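Weltenham Transit Reserve

The Weltenham Transit Reserve is a dedicated fund in the state budget of Lundarora, meant to pay for repairs to the Weltenham commuter rail line and the bridges along it. It was set up by an act of the legislature that also raised the state fuel tax by 4 cents a gallon. Supporters called it a "lockbox." The word does not appear in the act, and the protections usually linked with it are weaker than its reputation suggests.

Background

Before the reserve existed, rail repairs were paid for out of the general fund, where they competed each year with schools, prisons and pension payments. Work on the Dornudbridge crossing was put off in several budgets in a row. State engineers lowered the speed limit on the span to 20 miles per hour, and the delays that followed are often credited with pushing the legislature to act. Budget records give a less flattering account: the fuel tax bill had already been drafted to close a shortfall, and the transit language was added in conference, late in the session.

How it works

Money from the added fuel tax is paid into the reserve every month. The state transportation department may spend it on track, signals, bridges and "related purposes," a term the act leaves undefined. Past spending under that heading has included parking lots, a marketing campaign and office rent in Toma, the state capital. 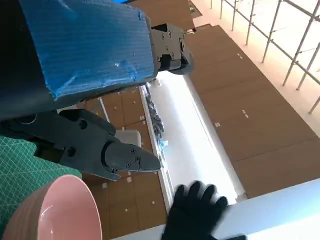
Transfers out of the reserve require a vote of 60 percent in each chamber. The rule is frequently cited as proof that the money cannot be raided. It applies only to direct transfers, however. The legislature can reach the same result by cutting the department's regular funding and letting the reserve cover the gap, a step that takes a simple majority. Critics say this has happened in most budgets passed under the act. The department disputes the description and refers to the practice as "fund alignment," without having published figures that would settle the matter.

Claims and results

The department's website states that 36 projects have been "advanced" with money from the reserve. The list includes studies, design contracts and work that was later canceled, and it does not say how many projects were finished. Repairs at Dornudbridge appear on it twice, once for the deck and once for the piers. The lower speed limit on the span remains in place.

Claims that the reserve saved the line from closing are common in campaign literature from both major parties. No closure plan has been made public, and the claim is hard to test.

Proposed changes

Several bills have sought to write the reserve into the state constitution, which would require approval by voters. None has reached a floor vote. Opponents argue that fixed funds tie the hands of future lawmakers during a recession. Some transit groups oppose the bills for a different reason: the drafts keep the phrase "related purposes" and do nothing about cuts to regular funding.

See also: Lundarora fuel tax; Dornudbridge crossing; Toma budget process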